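Simulated cell, gripper comparison: pre-run checklist with comments
Set-up: spring pick, Drondberg two-finger 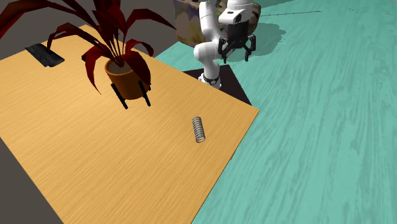 CHECKS BEFORE FIRST RUN

1. Gripper open and empty at start. OK. Fingers clear of the table.
2. Spring alone on its part of the table. OK. Keep it near the corner for all 40 runs, same tilt.
3. Plant leaves clear of arm path. Comment (Yuxi Yuan): one long leaf reaches out to the right. Add 5 cm to the approach height.
4. Finger contact with wire. Open – the Usitz fingers went between the loops in 14 runs in May. Look at the mesh before blaming the tips.
5. Controller step rate set to 200 Hz for both grippers. OK.
6. Arm base fixed to its mount in the model. OK.
7. Log folder named by gripper. Not done. C. Swanson to fix before the Usitz set.

Checked by Catherine Swanson. Item 4 to be looked at again after the first five runs.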